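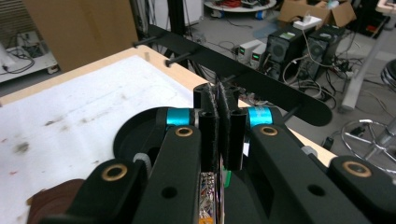 I've been playing racing games in the spare room for years, and the thing that wears out before anything else is the fun, mostly thanks to drifting sticks and sticky triggers. So I've gotten pretty serious about looking after my controllers! First thing I do with a new one is mark the parts I'll need to tell apart later. A bright color around a joint, like those cyan-blue rings against all that black, is so much easier to find under a desk lamp than black on black (I use nail polish, two thin coats).

For crumbs around the sticks I use a dry toothbrush, then a cotton swab with a tiny bit of rubbing alcohol. Unplug it first, please. Work the stick in slow circles for 10 seconds or so and wipe again.

My friend Liliana Sanna keeps her screws in an egg carton, one cup per step, and I've copied her ever since I stripped one on my old Dulten pad. That pad has nearly 2000 hours on it, by the way, and the left trigger still clicks!

Cables: loop them loosely and close them with a strip of velcro. Don't wrap them around the controller, I killed a perfectly good Negri that way last December.

Headset pads come off and go in lukewarm soapy water. Let them dry overnight on a towel, well away from the radiator.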